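About Costen Community Athletics

We started with 4 families, one stopwatch and a box of relay batons that Jamila Bhuiyan had kept from her own school days. Jamila still coaches the sprinters, and she still brings the batons along (the purple one is everyone's favourite!).

These days we have 65 members, from eight-year-olds having their first go at the 200 right through to grandparents who've taken up running again after a long break. You don't need to be fast, and you don't need fancy shoes.

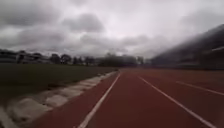
Our season starts in March with two come-and-try evenings, and we'd love to see you at either one. Juniors train from 5 pm and everyone else joins in at 6:30. Bring water, a hat and something warm for afterwards, as it cools down quickly once the light goes.

Valter Wikström looks after distance running and has a real gift for making hill repeats sound like a treat. He also runs our beginners' group, which goes at a chatting pace and always finishes with a stretch and a cuppa.
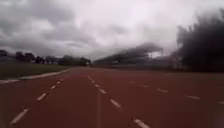 We race against our neighbours at Inano every winter for the Nanayakkara Shield, and the colours of the ribbons on it tell you who's had the better of things lately. Ours are green. We're working on it!

Membership forms are at the front desk, and your first 2 sessions are free.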